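Dostcombe Neighborhood Library Friends – May meeting, minutes
Started 6:40 pm, Olesia Karpenko chairing. Notes by me, typed fast, shout if I got your item wrong.

Last month's minutes ok'd, one fix: the Didenko grant is for shelving only, not shelving and paint. 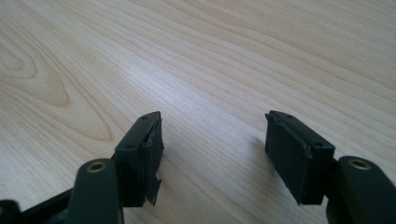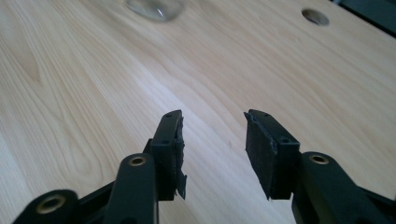 **1. Book sale**
Main item, took most of the hour. Sale is Saturday, doors 9 am. We have 482 books priced, the rest still in boxes in the back hall. Question was what to put them on. Folding tables from the church are spoken for. Agreed to use our own pale wood tables for the good stuff (art, local history, cookbooks) and shelves for paperbacks. No tape on the tabletops, no price stickers either – that light grain shows every mark. Signs go in stands. Same shiny tops throw a glare when the lights are up, so keep the card reader off the bright part or people can't read the screen. Olesia to find tablecloths for kids' section, any color.

Pricing: hardcovers $3, paperbacks $1, last hour fill a bag for $5. Some argument about the bag price. Voted, passed, two against. Dealers pay the same as everybody else and no early entry, we had complaints last year.

Float for the cash box: Olesia getting it from the bank, mostly ones. Last year we ran out of ones before lunch.

**2. Money**
2,000 in the account after the insurance bill. Hoping the sale covers summer reading prizes. Still owed a refund from Clonetti for the bookmarks that came with the wrong phone number. They want the bookmarks back first. Are we paying postage on that?? Olesia to call.

**3. Listerari**
Catalog software renewal due end of next month. Price going up. Half the room likes it, half can't get it to print labels. Suggestion to stay one more year and look at other options in the fall. No vote, bring back in June. If you have a login and don't use it pls tell me so we can drop the seat.

**4. Summer reading**
37 kids signed up so far. Need two more adults for the Tuesday slot, background check form is at the front desk, takes a week to clear so dont wait. Theme is bugs. Discussion of whether live bugs are allowed – left with the branch manager.

**5. Back door**
Still sticking. Reported twice. Going to report it again, in writing this time.

**6. Any other business**
- Large print section needs weeding, lots of doubles
- Someone left a blue casserole dish in the kitchen after the potluck, please claim it
- Request for a later start time in summer, 7 pm. Try it for June and see who shows up

Setup crew Friday from 4, bring a hand truck if you own one. Boxes are heavy, pack them half full if your moving any.

Closed 7:50. Next meeting same room, 7 pm start.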